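Notes for talk, Henorby room, March 21, 2021
Speaker: Miloslav Štěpánek

**Opening**

Grurero is a home tidying service. The customer pays by the month and gets a two-armed robot, setup and support. I reviewed it for Bredlow, who are thinking of offering it to their tenants. The fee we were quoted is 270 a month. Buying outright is 2498, with support extra.

Start with table clearing. It's the job people ask about first.

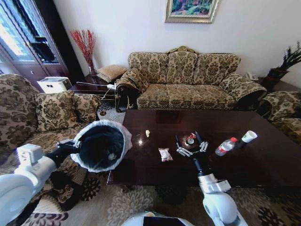
Clearing is sold as one job, but it is two: pick up the item, and have somewhere to put it. Grurero does both at the table. One arm holds the open bag near the corner while the other reaches over a crumpled red-and-white wrapper. Point out the bottle and the cup lying on their sides - customers will not line things up first.

**Bags and bins**

Ask who has fought with a thin bin liner. The film folds, sticks and slides. Paulík asked for this part to be in the talk, so don't skip it if time is short.
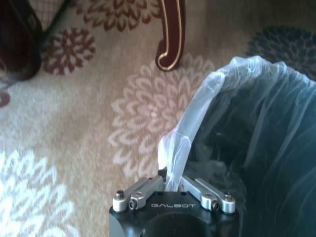 Gripper pinching the gathered edge of a thin liner at the bin.

Say that the liner task is listed as an add-on in the price sheet. I'd want it in the base plan.

**What to check before signing**

- Response time for support
- Who pays for scratches
- Whether the trial can be extended past September
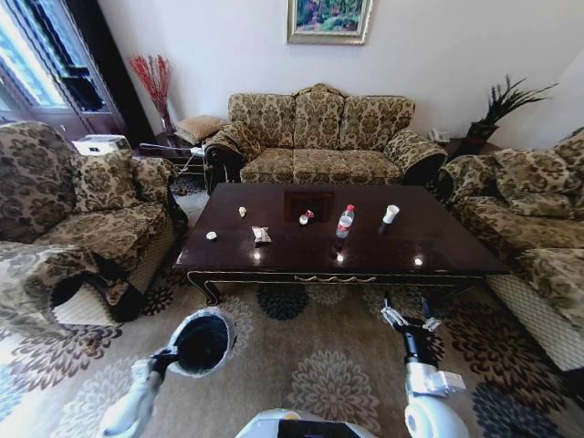
Furniture is where I'd push the sales team hardest. Their brochure talks about 360 degree coverage of a room and says little on surfaces. A glossy tabletop like this one reflects the bottle and the cup standing on it, and many of the Bredlow apartments have similar tables. Ask for a trial on the customer's own table, by daylight and by lamp.

**Close**

My recommendation: 2 apartments, monthly plan, no purchase yet. Questions - repeat each one for the back row.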